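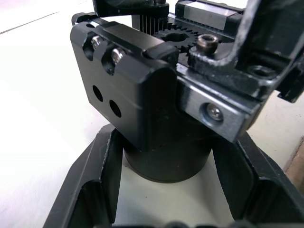 Haduddale Automation Group
Minutes of the demonstration-gathering meeting
Friday, May 10, 2019, Urnport office, small meeting room
Present: collection team, training team, workshop, one visitor from Gowda

1. Minutes of the last meeting
Agreed, with one change. Item 4 said the first set of examples was "complete." The training team asked for this to read "recorded." Several runs have not been watched by anyone since they were saved, and the meeting did not want to claim more than that.

2. Progress on examples
The collection team reported 900 recorded runs of the pick-and-place task. The training team asked how many were different from one another in any way that matters. No figure was available. Most were done at one table, by the same operators, with the parts laid out in much the same order – the model may be learning the table.
The collection team's view is that more runs will even this out. The training team does not share that view and asked for it to be minuted.

3. Review of rejected runs
A sample from the last session was gone through. 17 were thrown out: 11 for late starts, where the operator was already moving before recording began, and the rest for missing labels. There was a long discussion on whether a fumbled grasp followed by a good one should count as a success. The written guide says yes. Two operators have been marking it as a failure. The guide will be rewritten before any more labels are added, and the old labels will not be used for scoring until they are checked.

4. Wrist camera view
The training team questioned how much the wrist view adds when so much of it is taken up by the gripper itself. The workshop said the mount could be moved, but all earlier runs would then be from a different viewpoint. No decision. A small test with the present mount and a moved one was suggested – nobody from the workshop would commit to a date.

5. Budetti labeling tool
The trial continues. It is quicker than the spreadsheet. Whether the labels are any better has not been looked at, and the meeting declined to extend the trial on speed alone. The Gowda visitor said their site had dropped a similar tool after a month but could not say which version.

6. Actions
Collection team: record 3 short sessions with new layouts and a different operator in each.
Training team: rewrite the guide on repeated grasps; recheck the existing labels.
Workshop: price a second camera mount.

7. Any other business
A request to show the current model to management in May was turned down. It has only been tried on layouts it was trained on.

Next meeting to be set once the new sessions are in.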